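Szulc: my cocktail recipe dataset, read this first

Hi! I'm Eduardo Peixoto, and this folder holds 1,309 drink recipes that I've typed up, tidied and tested at home (well, tasted, mostly). It started as a text file for my sister's birthday party and got badly out of hand. Fernanda Leitão did the second round of cleaning, and she's the person to thank if the spelling of "Curaçao" is the same in every row.

What's in the folder

drinks.csv is the main file, one drink per row. Columns are name, base, glass, method, ingredients, garnish, sweetness and notes. Ingredients are separated by semicolons, and amounts are always in ounces. I went back and forth on milliliters for weeks, sorry, Europe!

syrups.csv has 138 homemade syrups and infusions, with sugar ratios and how long I'd keep them in the fridge. If a drink calls for one of these, the name in the ingredients column matches exactly, so you can join the two files without any fuss.

swaps.csv is the small one. It tells you what to pour if you're out of something, and it's my favorite, because I am always out of something.

How sweetness works

Sweetness goes from 0 to 60, which I know is a weird scale. It's left over from a tasting sheet we used at Rallberg, the little bar where Fernanda and I both worked, and by the time I thought of changing it there were too many rows done. A dry Martini sits near the bottom and anything with cream of coconut is way up there. Blank means I haven't tasted it yet, so please don't read a blank as zero.
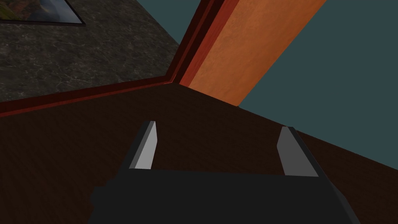
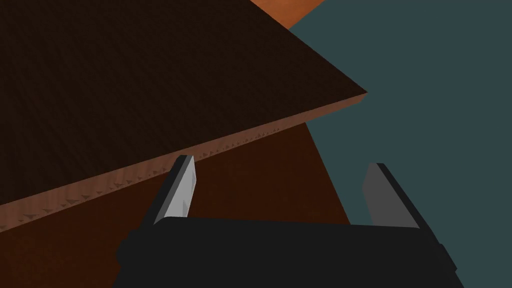
The garnish column is the messiest part of the whole thing. Fernanda and I never agreed on what counts as a twist and what counts as a peel, so you'll find both, sometimes for the same drink. There's also a field called serve_on, which I added on a whim for people who care how a drink looks when it lands on the table. Dark wood with a fine grain, as in the two renders, goes in as "dark", and a paler tone like the strip along the side of the board in the second one would be "light". That's all there is, just those two values plus blank. Pale drinks with a lot of foam are nearly always marked dark, and the red ones are all over the place.

Known problems

Drinks with the same name but different recipes get a number at the end, up to 3 of them. If there were more versions than that, I kept the ones I liked. Totally unscientific!

Egg white is listed as "egg white" even where aquafaba works fine. Look in swaps.csv.

"Top with soda" has no amount. I pour until it looks right and I couldn't bring myself to make up a number.

Tiki drinks are thin on the ground. I've got a stack of handwritten cards in a box marked Vornitz (the street, long story) and I'm hoping to have them typed by November.

Using it

Do whatever you like with it, apps and menus and quiz nights included. A mention of Szulc somewhere would be lovely. If you find a recipe that tastes wrong, send me the row name and what you'd change, and I'll mix both and see. Please don't send me anything with blue cheese olives again.

Last updated 7th May. Added the rhubarb syrups and fixed the Sidecar, which had somehow lost its lemon juice.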